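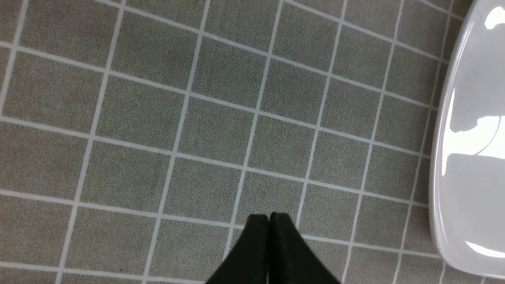 Figure 4: Tiled floor, grey with white grout.

4. Setting up the Wevau document scanning station

4.1 Before you start

This section covers placing the Wevau scanning station, connecting it, and filing the first batch. It applies to stations supplied with the Tredley indexing software. If your station was supplied without Tredley, follow section 7 instead.

You will need:
- the station, feeder tray and exit tray
- the power lead and network cable from the accessories box
- the licence card for Tredley
- a PC on the same network as the station
- a batch of at least ten plain A4 sheets for testing

The station weighs 43 kg without its trays.

CAUTION: Two people are needed to lift the station. Do not lift it by the feeder hinge or the exit tray rails.

4.2 Placing the station

1. Choose a level floor that is not carpeted. On tiles, set each foot fully on one tile and clear of the grout.
2. Leave 90 cm clear at the front for the feeder door, and enough room at the left side to reach the power switch.
3. Keep the station out of direct sunlight. Strong light on the feeder can trip the paper sensor.
4. Turn the four feet until the bubble in the level gauge sits between the two marks.
5. Tighten the locking nut on each foot by hand.

Note: Check the level again after the first month of use. The feet may settle slightly.

4.3 Fitting the trays

1. Slide the feeder tray into the upper slot until both clips click.
2. Slide the exit tray into the lower slot. It has one clip, on the right.
3. Set the paper guides to A4. The guides should touch the sheets without bending them.

The feeder tray holds 63 sheets of ordinary office paper. Do not fill it above the line marked on the inside wall.

4.4 Connecting

1. Make sure the power switch is at 0.
2. Plug the network cable into the station, then into a wall socket or switch.
3. Plug in the power lead and set the switch to 1.
4. Wait for the panel to show READY. The first start takes longer than later ones.
5. On the panel, open Network and write down the address shown. It is needed in 4.5.

If the panel shows NO LINK, try another wall socket before changing any settings. A fixed address can be entered under Network > Manual - ask whoever looks after your network for the values.

4.5 Adding the station to Tredley

1. Install Tredley on the PC using the code on the licence card.
2. Open Tredley and choose Stations > Add.
3. Type the address from 4.4 and press Find.
4. Give the station a short name. Letters, numbers and hyphens are allowed.
5. Choose the folder where scanned files will be kept.

CAUTION: Do not choose a folder on a removable drive. If the drive is taken out during a batch, the pages not yet written are lost.

4.6 Setting up record types

Each batch must have a record type. The type decides how files are named and how long they are kept before Tredley marks them for review.

1. Choose Records > Types > New.
2. Enter a name, for example Invoices or Staff files.
3. Enter the keeping period in months.
4. Tick Ask before deleting. It is ticked by default and should be left on.
5. Press Save.

If you use Barrios archive boxes, tick Box label as well. Tredley will then print a label with the box number and the record type. One box number can cover up to 1300 pages; past that limit Tredley starts the next number without asking.

Note: Types brought over from Ono Filing keep their old names, but their keeping periods are set to zero. Enter the periods again before scanning.

4.7 Test batch

1. Remove staples, clips and sticky notes from the test sheets.
2. Load the sheets face down, top edge first.
3. In Tredley, choose the record type and press Start.
4. When the batch ends, open the file and compare the page count with the number of sheets loaded.
5. Check that the text on the first and last page is straight and can be read at full size.

If pages are missing, two sheets have probably fed together. Fan the stack, load it again and repeat the test. If pages are skewed, go back to 4.3 and reset the paper guides.

Keep the paper originals until the test batch has been checked. For daily cleaning of the rollers, see section 5.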